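Home | Forums | Family | New Posts | Search | Log In

Forums > Family > Remembering Parents

Mom's birthday in May, keep doing it or stop?
Posted by lakeroad_pete, March 17, 2025

My mother died three years ago. Every May since then we have had a dinner on her birthday, first at her house in Skavness and then, after it sold, at my sister's. It has grown. Cousins bring their kids, and last year we ate in shifts. My sister wants to rent a place this time. My brother thinks the whole thing should end and each of us should mark the day at home. I'm in the middle. Dad's birthday was never kept up after he passed and I regret that some. The room my sister likes is in Strachan and holds up to 64. 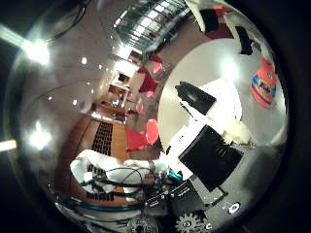 The Strachan room, looking down its length

What did other families do?

----

tulero_gal wrote:
We stopped after two years and I was glad. My father hated parties. By the second one people were talking about their kitchens and his name hardly came up. Now I drive out to the cemetery in Tulero by myself, pull the weeds, and go home.

----

grayhen wrote:
I don't agree with that. People talking about their kitchens is what my mother would have wanted to hear. We keep hers going with pie and coffee in the afternoon, two hours, no speeches. The little ones never met her but they know the day.

What is the room costing? That would decide it for me.

----

lakeroad_pete wrote:
It's $600 for the day with tables and chairs. My sister would pay half. My brother says he'll come but won't chip in, and that has turned into its own argument.

----

cistano_mike wrote:
Watch out for it getting bigger. My wife's family in Cistano did a "small" one for her grandfather's 90th, five years after he was gone, and with the caterer the bill came to $3,499. Two of the uncles still don't speak over it. Potluck, and somebody writes down who is bringing what. 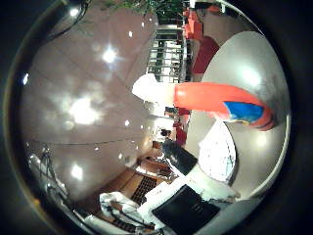

My wife wants me to add that the older relatives should have the say, and I think she's right. Ask your aunts before you three settle anything. Ours cared about very little except sitting together and being able to read the backs of the old photos – at her grandfather's we were in a dim back room and they gave up on the box after ten minutes. With all those lights set in the ceiling, you should have an easier time passing pictures around.

----

tulero_gal wrote:
I'll give you the photo box. I would have gone to that.

Still think your brother should be let off the money. He may miss her in a different way.

----

lakeroad_pete wrote:
Called my aunt last night. She wants the dinner, at noon instead of evening, and she wants Mom's ham loaf. None of us has the recipe. She thinks it's on a card in with the Christmas things – I'll look Saturday.

----

grayhen wrote:
If you don't find it I have one with crushed pineapple. Probably not the same.

Page 1 of 1
Contact Us | Copyright 2025 | Back to Top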